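Reserve Intake: Common Questions

Who can apply to the Hiron Reserve?
Any resident aged 18 to 35 with a secondary school certificate. Prior service is not required.

How many places are there?
The July intake has 127 places. Last year we received 1,916 applications, so please send complete papers the first time.

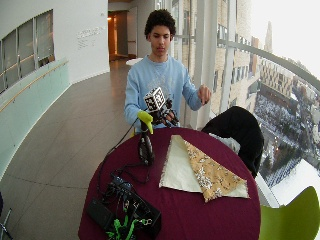

Applications missing a birth record or a police record are returned unread. You may send them again before the closing date.

Where is basic training held?
At Barroso Camp, for six weeks. Recruits live on site. Bus transport runs from Jilavum on the first morning and leaves at 6:30 a.m. 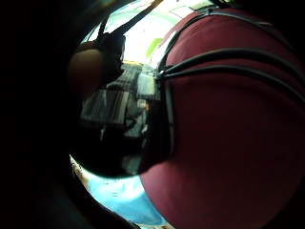 Black cables on maroon fabric.

Will I be paid?
Yes. Recruits receive a daily allowance during training and the standard reserve rate after that. Meals and uniforms are provided. Boots are issued in week one.
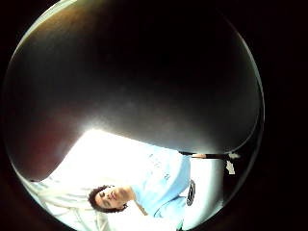

Marichka Antoniuk
Reserve Intake Officer

Can I keep my civilian job?
Yes. Reservists train one Tuesday evening a month and two weeks a year. We can write to your employer on request.

What if I fail the fitness test?
You can take it again once, after 30 days. The second test is held at the Porkar sports ground.

Can I choose my unit?
You can list two preferences. Final postings depend on vacancies.

Contact: Reserve Intake Office, Room 236, Barroso Camp | © Hiron Reserve | Back to top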